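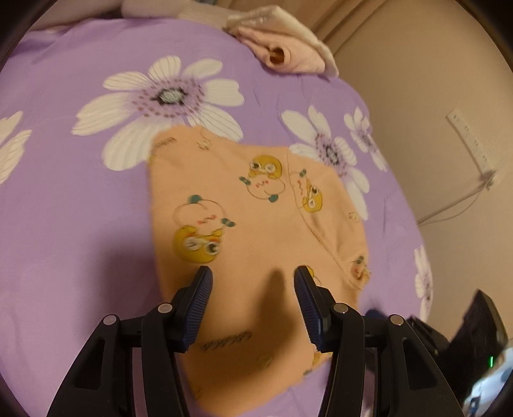
Waiting for the Heron: Speaker Notes

Thu 19 January
By Alžběta Mikuš

Home | Talks | Birds | Prints | Contact

Opening
Say hello, thank the Cabello camera club. Lights down after the title slide. I live 9 miles from Nomel Marsh and go before work when I can.

Slide 2: the marsh
Point out the dike path and the east pool. Herons feed along the near bank in the first hour of light. By the time the dog walkers come they have moved to the far reeds.

Slide 3: numbers
In December I took 863 frames of one bird. I kept nine. Pause here, people usually laugh. Most of the rest were soft at the eye or had a reed across the bill.

Slide 4: settings
Shutter at 1/2000 for the strike, 1/500 for a standing bird. Auto ISO. Watch the white on the face, it blows out first. Someone will ask about tripods. I use a beanbag on the rail.
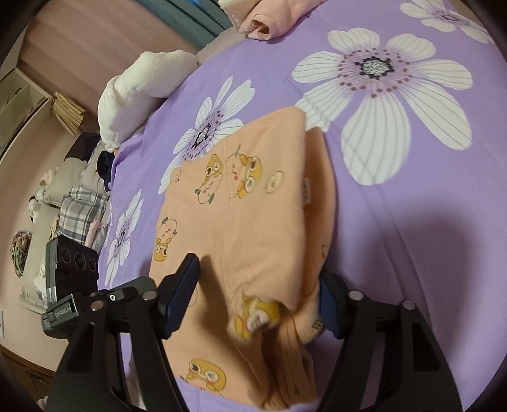 Peach-orange with cartoon characters, on lavender-purple.

Slide 5: distance
Stay back at least 100 feet. If the neck goes straight up, stop walking. If it leans forward, you are too close already. Tell the story of the Dolell bridge bird that I flushed twice in one morning.

Slide 6: the strike
Show the four-frame sequence slowly. The bird tilts its head before it goes. Start shooting on the tilt.

Questions
Ten minutes. Repeat each question for the back row. Sign-up sheet for the spring walk is by the door.

Contact | Copyright Alžběta Mikuš | Back to top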